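We use cookies to improve your experience on this site. Accept | Manage settings

Menadari Adult Learning Program
Progress report to the Brerkar Fund, July

This report covers the second period of the grant and was prepared by Philomena Addo, program manager, for review by the Fund's grants officer, Hooman Salehi.

Enrollment
The program enrolled 70 learners during the period, all of them in evening English or basic math. Most were referred by the Kedovstead public library or by former students. Attendance was steady until the bus schedule changed, after which several learners asked to move from the late class to the Saturday session. These requests were met where space allowed.

Teaching
Rocío Ibarra continues as lead instructor. Eduardo Frade joined in the spring to teach math and has rewritten the placement test, which learners had found too long. The new version is given in a single sitting. Teaching is delivered in two rooms leased from the Saithong Center. The lease has been renewed on the same terms.

Spending
Spending is within budget in all lines except printing. The overrun of $400 resulted from a second order of workbooks. We ask the Fund's approval to cover it from the travel line, where costs have been lower than planned.

Matters outstanding
The child care arrangement described in our application has not started. The provider withdrew, and two other providers have been asked for quotes. We will report their terms in writing before any agreement is signed.

Next period
Enrollment for the fall term opens at 6 p.m. on the first evening of registration week. Exit interviews will be added for learners who leave early.

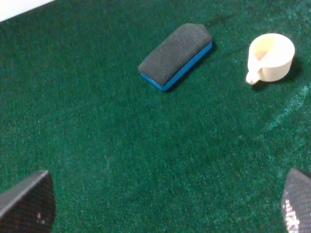 Whiteboard eraser on a green surface.

Related reports
Menadari Adult Learning Program: first period report
Brerkar Fund: guidance on budget changes

Contact the program office | Back to top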